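Divisão de Perícia de Halivham

A Divisão de Perícia de Halivham é o serviço de polícia técnica do município de Halivham, responsável pelo exame de locais de crime, pela recolha de vestígios e pela análise balística de primeira instância. Depende administrativamente do comando policial de Multport e atende também o distrito rural de Biwott.
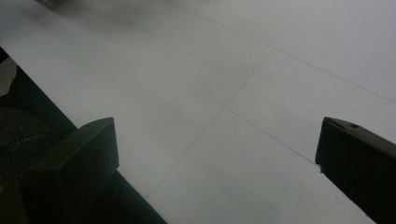
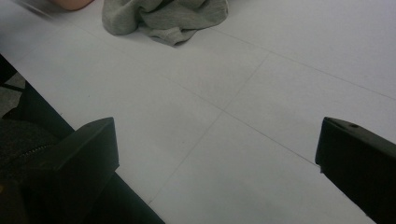

Superfícies claras com linhas de junção

História

O serviço surgiu como secção de identificação datiloscópica, com dois funcionários e um arquivo de 3,000 fichas. A separação do corpo de investigação ocorreu por proposta do inspetor Manouchehr Babaei, primeiro chefe da divisão, que redigiu igualmente o regulamento de cadeia de custódia ainda em vigor. Em janeiro do ano seguinte, o laboratório foi transferido para o edifício da Rua Iderow.

Competências

Cabe à divisão o isolamento e o registo do local, a medição de trajetórias, a recolha de projéteis e cápsulas e a emissão do laudo preliminar. Os exames de ADN e de toxicologia são remetidos ao laboratório de Multport. O prazo regulamentar para o laudo preliminar é de 70 horas, contadas a partir da entrada do vestígio no depósito.

Atividade

No último exercício publicado foram emitidos quase 139 laudos, na maioria relativos a furto qualificado e dano patrimonial. As ocorrências de Biwott são registadas em livro próprio.

Ver também

Cadeia de custódia
Balística forense
Comando policial de Multport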